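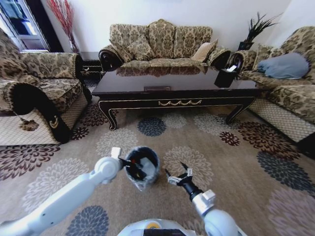

Heft 2, Wohnzimmer Huerta – 23.10.25

Endlich das große Zimmer! Reiko Onishi hatte mich vorgewarnt, dass der Teppich schwierig wird, und ich finde ihn herrlich. Große Blüten in Schieferblau und Dunkelbraun auf Beige, dazwischen übersieht man Kleinkram wirklich leicht. Also Boden zuerst, Möbel später.

Papierkorb: klein, dunkel, mit durchscheinendem Beutel. Der Beutel hängt weit über den Rand, das nächste Mal eine Nummer kleiner nehmen (Elikem fragen, ob von Plelano noch eine Rolle da ist).

Couchtisch: dunkel, hochglänzend, Goldverzierung vorn an der Zarge. Die Platte spiegelt das ganze Sofa – traumhaft, aber jeder Fingerabdruck zählt. Nur trocken mit dem weichen Tuch, kein Flidex auf die Goldkanten. Die Taschentuchbox bleibt rechts stehen.

Dann noch die Wand, auf die ich mich am meisten gefreut habe.
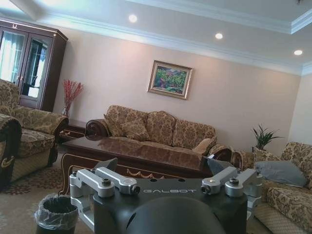
Rückwand mit Landschaftsbild im Goldrahmen, links oben die Vitrine.

Die Glastüren der Vitrine bei Tageslicht prüfen, die Vorhänge spiegeln sich darin. Rahmen nur mit dem Pinsel, höchstens 3 Minuten.

Flasche mit rotem Deckel: kommt ins Pfand und nicht in den Korb. Auf dem Teppich gut zu erkennen, wenn man von vorn schaut. 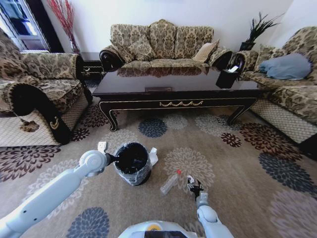 Offen für morgen

– Fransen an den Armlehnen, Quaste am Sessel
– Elikem Sarpong wegen der Gitterhussen anrufen
– Quittung Andlow, 298, abheften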